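Running Talk > Training and Racing > Half distance in October: is 8 weeks of speed work too much?

Page 1 of 1

pebble_stride
Posts: 56
Hello to all. English is my second language, so please excuse me if some sentence is strange.

I am registered for the Bavlow half in October. It will be my third half, and my first one with a time goal. The training plan from my club has two fast sessions each week for 8 weeks before the race. One is short repeats of 1000 meters, the other is a tempo run. Then there is the long run on top.

Last year I did only one fast session per week and I felt well, but I finished slower than I wanted. My legs were good until the bridge in Collside and after that I could not hold the pace. My question is whether two fast sessions are reasonable for a person who runs four times a week. I am 44 years old and I don't have an injury now, but I had a problem with my left calf in the spring.

Thank you in advance.

hillsnotmiles
Posts: 700
Four runs a week with two of them hard plus a long run means you have one easy run. I would not do it with a calf history. One hard session, one medium, long run, one easy. Boring but it works.

Also the Collside bridge gets everybody. You come off the river path where it is flat and you have been going too fast without knowing.

tempo_tantrum
I disagree with the above. Plenty of people our age do two sessions. The thing is what you call "hard." If the 1000s are at 10K pace with good rest, they are not going to destroy you. How many repeats does the plan say?

pebble_stride
It starts with four and goes to 8 in the last weeks. The rest is 90 seconds, walking or very slow jogging.

I should also say that the tempo run is on the evening after work and the repeats are in the morning at 6:30, with two days between them. So it is not one directly after the other.

tempo_tantrum
Two days between is fine. I'd maybe stop at six repeats. Eight of them at 90 seconds rest is a lot if you want something left for the long run.

hillsnotmiles
We are going to keep disagreeing, I see. The calf does not care how many days are between if the total is too high. When did you last run fast in a week and a long run in the same week, pebble?

pebble_stride
Three weeks ago. The calf was a little tight on the next morning, but it was gone by lunch.

I wrote my plan again yesterday evening, at home in the bedroom, and I tried to be strict with myself. I kept the 1000s but only up to six, and in every third week I took the tempo run out completely. In that week I run easy for 50 minutes. I think this is a compromise between the two of you.
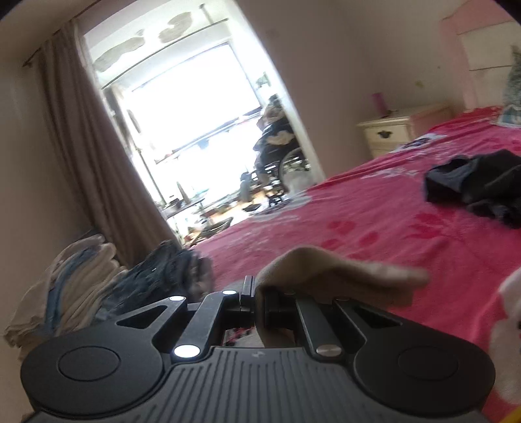 3 min read

One more thing I want to ask is about the shoes. For the first two halves I had the Thygesen shoes, the heavier ones with a lot of cushion. The shop in town now sells a lighter model from Dandodico, and the seller told me it is good for a half. I ran in them twice. They feel fast, but the heel is lower and I notice it in the same calf. Should I change before October, or keep the old ones and change in winter?

hillsnotmiles
Keep the old ones. Lower heel means more work for the calf. You answered your own question.

And I like the third week idea. I can live with that plan.

slowbutlocal
I did Bavlow three times. My two cents on the course, as the others have the training covered:

The start is narrow until the church, so don't waste energy going around people. The water table after the bridge is on the left side, and if you are on the right you will miss it. I missed it in my first year. The last part is on cobblestones for a short stretch and in wet weather it is slippery in light shoes, which is one more vote for the Thygesens.

tempo_tantrum
Okay, on shoes I am with hillsnotmiles. You could use the Dandodicos for the 1000s only, once a week, and see how the calf takes it. But not in the race.

hillsnotmiles
I would not even do that before October.

tempo_tantrum
Of course you wouldn't.

pebble_stride
Thank you to everybody, this helped me a lot. I will race in the old shoes and leave the other ones in the box until winter. The advice about the left side for the water is very useful, I did not remember it from last year.

Does somebody know if the bag drop is again at the school? On the race page I find only the information from last year.

slowbutlocal
School gym, same as always as far as I know. Go early, the line is long from 8 on.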